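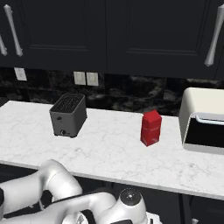 Help wanted: one more pair of hands at Mendwood

Hi! I'm Juniper Kowalczyk, and I run Mendwood, a small shop in Bellthorpe that repairs and builds storage furniture. Dressers, wardrobes, blanket chests, hall benches, kitchen drawers, the odd built-in bookcase when somebody talks me into it. We have more work than we can get through before the holidays and I'd like to hire a furniture repair and fitting assistant, starting in August if I can find the right person by then.

The job is 4 days a week, 8 in the morning to 4:30, with half an hour for lunch that I really do want you to take. Most of it happens in the shop on Ullel Street. Maybe one day out of the week you'd be riding along in the van with Ezekiel Mahmoud to put things into people's homes, and that part involves stairs. So many stairs. Bellthorpe is a town of narrow houses with a turn halfway up, and we've taken more than one wardrobe back apart on a landing.

What you'd be doing in a normal week: pulling apart drawers that have come loose at the joints, cleaning off old glue, regluing and clamping, fitting new runners, patching veneer, hanging doors so they close without a shove, and sanding. I won't pretend there isn't a lot of sanding. You'd also answer the phone when the rest of us have glue on our hands, write up tickets for pieces as they come in, and help keep the hardware wall in order (it's a wall of little bins, and if you're the kind of person who likes a wall of little bins we'll get along great).

Right now on the bench there's a chest of drawers with 1884 penciled on the back of the bottom drawer, and every one of its drawers sticks in a different way. Next to it is a flat-pack closet organizer that a customer put together with the back panel upside down. We take both kinds of work and charge the same hourly rate for them. If you think cheap furniture isn't worth fixing, this probably isn't the shop for you.

You'd be joining three of us. Silvia Polák does finishing, meaning stain, shellac, wax and color matching, and she'll teach you as much of it as you want to learn. Ezekiel does installs and drives the van. I do the estimates, the joinery and the bills. Everett Ferreira, who had this job before you, is moving away to be nearer his folks, and he'll overlap with you for 2 weeks so you can ask him everything you don't want to ask me.

Things I need from you:

You can use a tape measure, a hand plane and a cordless drill without being watched. School, a past job, your uncle's garage, all fine with me.
You can lift your half of a heavy dresser, over and over, and say so when something is too heavy.
You're okay in other people's houses. Shoes off if they ask, no comments about the mess.
You show up on time. We load the van early and it leaves when it leaves.

Things that would be nice but I can teach: veneer work, sharpening, reading an old lock, using the Dumitrescu (that's our big panel saw, it came with the building and has its moods). A driver's license would be a help, mostly for Ezekiel's sake.

Pay is $22 an hour to start, and we sit down after three months to talk about a raise. You get paid holidays, two weeks of vacation in your first year, and a $250 tool allowance once you've been here a month. The tools are yours to keep if you leave. You can also use the shop after hours for your own projects once I've signed you off on the machines – Silvia built her whole bedroom closet that way, shelves, shoe drawers and all, and it's nicer than anything I own.

To apply, send me a note at jobs@mendwood.example or drop one through the door on Ullel Street. I don't need a fancy resume. Tell me where you've worked, and tell me about one thing you've fixed or built, including what went wrong with it. A couple of phone pictures are welcome, and please include the ugly side, the back or the underneath!

If it looks like a match I'll ask you in for a paid half day. You'll fix a drawer, eat lunch with us and ask your own questions. I answer everybody who writes, though it can take me a week when we're busy.

One last bit: the front door sticks in damp weather. Push hard, low down on the left. Yes, it's on the list.

Juniper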